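Tividari bench: recordings and replay tools

Version of 8/25/19. Maintained by Nanami Fukuda and Fadi Salameh, Bromerham.

In this package there are 358 recorded episodes from a bench with two arms, and the small tools we use for reading and replaying them. The task is to move small jars and containers between the table surface and the raised shelf. Each episode is one folder with joint positions, gripper opening and the video from the fixed camera. The joint data is written at 200 Hz and the video at 25 frames per second, so please do not match them by line number. Use the time column.

Both arms share one clock. The planner treats the shelf and its brackets as solid boxes, which are listed in bench.yaml.

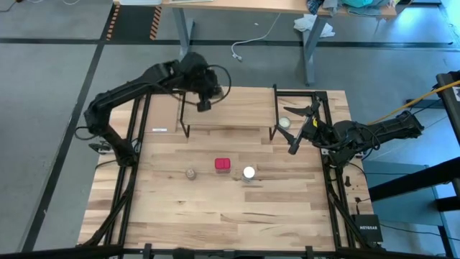
View from the fixed camera, right gripper open at the round container.

Known problems

The perception node often loses containers with a clear side. When it can only see the lid, it reports the height correctly but the width too small. Colm Coughlan made a filter for this (lid_fix.py), it is off by default.

In replay, the left arm may start before the right one if the first message is late. Set wait_both to true and it will wait up to 2,000 ms.

The names "left" and "right" are always as the camera sees them. Episodes recorded at Clatatthorpe used the opposite names, and we have changed them in the joint files but not yet in the operator notes.

How to start

Run check_episode first, then replay with the speed at 0.25. Full speed was tested only on our own bench.

To do in September: correct the notes, add the force values from Renji Chiba.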